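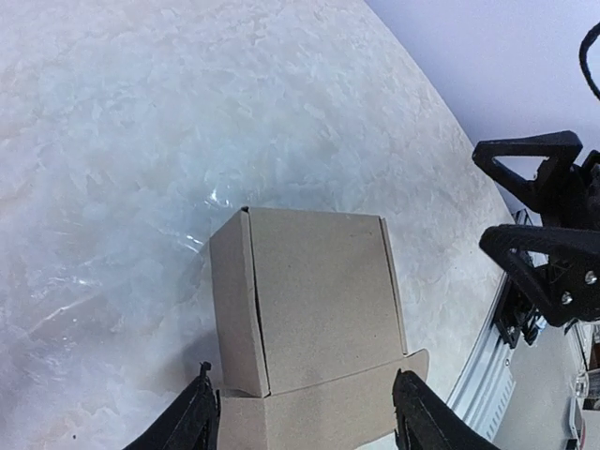
Pikero Mailing Boxes: Ordering and Delivery FAQ

What is the smallest order I can place?
One pack of 100 boxes. Packs can't be split, but you can mix sizes in the same order.

Do the boxes arrive made up?
No, they are shipped flat. Fold along the creases and tuck in the side flaps before closing the lid. No tape is needed for most contents.

How long does delivery take?
Allow 2 working days from our Jumbridge warehouse. Orders over 900 boxes go by pallet and may take longer – we will email you a delivery slot. 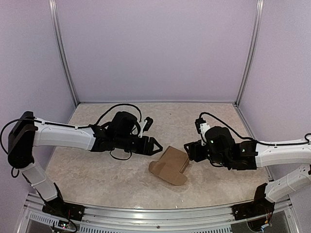
Can I get my logo printed on the lid?
Yes, in one color. Send artwork to Dean Dobson in the print office. Print orders for November delivery must reach us early in the fall.

What is your returns policy?
Unopened plain packs can be returned at your own cost. Printed boxes can't be returned unless they are faulty. Quote your order number and write to Returns, Unit 222, Jumbridge.

Prices last updated 5th July.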